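# 6. Teaching the Laundry Routine

This section covers the Clarwood two-finger gripper on the Prasulum mobile base, software build 498 or later. Finish the arm calibration in Section 5 before you start. 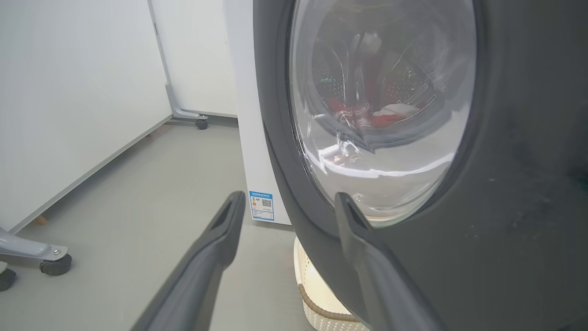 The laundry routine is taught in three parts: the door, the drum and the basket. Teach them in that order. Each part is saved on its own, so you can redo one without losing the others.

**Caution:** Teach with the washer switched off at the wall. The arm can't tell a locked door from a stuck one, and pulling against the lock may damage the latch.

## 6.1 Before you start

- Lock the base wheels.
- Wipe the wrist camera with a dry cloth.
- Close curtains or turn off any lamp that shines straight onto the door. Strong glare on the glass can hide the edge of the window from the camera.
- Put the basket on the floor in front of the washer, with its rim lower than the door opening.

## 6.2 Teach the door

1. On the tablet, open **Routines > Laundry > Door**.
2. Press **Free Drive**. The arm goes slack but holds its own weight.
3. Guide the gripper by hand until the fingertips are level with the door handle. Do not steer by the fingers - hold the gray collar above them.
4. Press **Mark 1**.
5. Move the fingertips onto the handle and press **Mark 2**.
6. Swing the door fully open with the gripper and press **Mark 3**.
7. Press **Save Door**.

If the tablet shows code 520, the marks are too close together. Delete Mark 2 and set it again.

**Note:** Doors that open by a push on the rim need the **Push** option. Turn it on before Mark 1.

## 6.3 Teach the drum

1. Leave the door open and place one dry towel in the drum.
2. Open **Routines > Laundry > Drum**.
3. Guide the gripper through the opening until the wrist is just inside the rim. Press **Mark Rim**.
4. Continue to the back wall of the drum. Stop before the fingers touch it and press **Mark Back**.
5. Lower the fingers to the bottom of the drum and press **Mark Floor**.
6. Bring the arm straight out and press **Save Drum**.

The gripper picks from the top of the pile and works down. Small items such as socks may need a second pass. You can set up to three passes under **Options**.

**Caution:** Keep hands out of the drum while the arm is powered, even in Free Drive.

## 6.4 Teach the basket

1. Open **Routines > Laundry > Basket**.
2. Hold the gripper over the middle of the basket and press **Mark Drop**.
3. Press **Save Basket**.

Set the mark again if you change to a basket of a different height. Soft baskets with tall handles are not supported - the fingers can catch on them.

## 6.5 Test run

1. Stand clear of the arm and keep the stop button within reach.
2. Select **Run Slow**.
3. Watch one full cycle from door to basket.

Code 561 during the test means the gripper closed on nothing. Check that the towel is still in the drum, then repeat 6.3 from step 5.

The finger pads should be replaced after 3000 picks. Order them from Sisov or from your Phromma dealer, and see Section 9 for fitting.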